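# The bowl on the side

My grandmother kept her fruit in a washing-up basin. It was enamel, chipped at the lip, and it lived on top of the fridge where none of us children could reach it, so that asking for an apple meant asking for a grown-up, a chair and usually a short talk about whether we really wanted one. I have thought about that basin a good deal this August, because I have spent most of the month going in and out of other people's kitchens, looking at what they keep their fruit in and being given rather a lot of it to eat.

It began with a remark from Jolanta Górecki, who has sold kitchenware from the same narrow shop for longer than I have been writing about it. The shop is called Grutska, and if you have ever gone in for a potato peeler you will know that you don't get out again in under 40 minutes. I had gone in for a potato peeler. Jolanta was unpacking bowls on to the counter, one after another, and she told me that a fruit bowl is the only thing in the shop that people buy for themselves with the same care they would take over a wedding present.

"A saucepan, they look at the price and the handle," she said. "A fruit bowl, they walk round it. They go away and have a coffee. They come back with their sister."

I asked what they were looking for, and she shrugged and wrapped my peeler in far more paper than it needed. "They want it to look nice when there is only one lemon left."

## Somewhere to put the keys

The trouble with most fruit bowls, as anybody who owns one will tell you, is that they don't hold fruit. They hold fruit for a fortnight. After that they hold a tape measure, the spare bicycle light, two sachets of ketchup and the letter about the boiler. Preben Egilsson, a retired joiner with a kitchen so orderly that I felt I should have taken my shoes off twice, has solved this by having two. There is a low turned bowl by the back door which he calls the bits bowl, and there is the fruit bowl proper, and woe betide the person who puts a battery in the wrong one.

He made both of them himself, the fruit bowl from a piece of pear that came out of a neighbour's garden in a gale. It took him 20 years to get round to it, he told me, and one afternoon to do. He rubs it with oil when he remembers and he won't have it washed. I asked whether he minded the marks where a plum had gone over at the bottom, and he turned it towards the window so that I could see them better.

Wood is forgiving in that way. Glass isn't, or so I had always thought, and I arrived at Fadwa Benkirane's flat a bit set against it. We had a set of glass bowls when I was first married and I remember them chiefly as something to be dried very carefully by somebody else.

Fadwa is a great believer in glass. She likes to be able to see what's going on at the bottom, where the soft ones hide, and she likes a bowl with some colour at the edge, something to catch your eye as you come in with the shopping. She also holds that a kitchen with plain white tiles is crying out for a bit of gold, and having drunk two glasses of mint tea at her table I wasn't about to argue - nor, by the end of the second, did I want to. A wavy rim, she says, makes even a weekday orange look as though company is coming. She keeps very little in at any one time, a few pieces, and goes down to the market for more when they're gone.

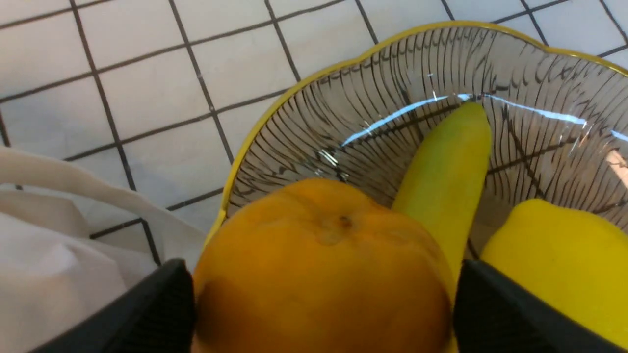 ## The banana question

I had promised myself I wouldn't get into bananas, but you can't write about fruit bowls and leave them out, any more than you can write about gardens and leave out slugs. Everyone has a view. Preben hangs his from a hook under the shelf. Jolanta sells a stand for the purpose and doesn't own one. Fadwa buys hers with some green still on them and puts them straight in with the oranges and lemons, and she says that if they ripen a little faster for the company, well, so do most of us.

Macario Ponce, who runs the greengrocer's two doors along from Grutska, takes a gentler line than I expected from a man in his trade. Keep them with whatever you like, he told me, but don't stack anything on top of them, and don't bury them. Apples and pears will hurry a banana along. Citrus will mostly leave it be. His real quarrel is with the sunny windowsill, where he reckons more good fruit is lost than anywhere else in the house, and with people who wash the whole lot the minute they get home and put it away damp.

He was also very firm about lemons. A lemon in a bowl, he says, is lovely for a week and then begins to go hard on you, so if you only cook with them now and again, leave one out for looking at and keep the others in the fridge. I have been doing this ever since and it's the only piece of advice from the whole month that I've managed to stick to.

## Small enough to finish

Before I left the shop for the last time (I had gone back for a second peeler, my daughter having walked off with the first) I asked Jolanta what size she would recommend. She has customers who want something you could bath a baby in, and she'll sell it to them, but she tries to steer them down a shelf. A big bowl asks to be filled, and a filled one has to be eaten, and there are only so many satsumas a household of two can face.

My own is a medium sort of thing, brown, with a hairline crack that has been there since we moved. I emptied it this morning before sitting down to write. It had in it three apricots, a fuse, a conker from goodness knows which autumn, and the instructions for the old oven. The apricots I ate standing at the sink. The conker I put back.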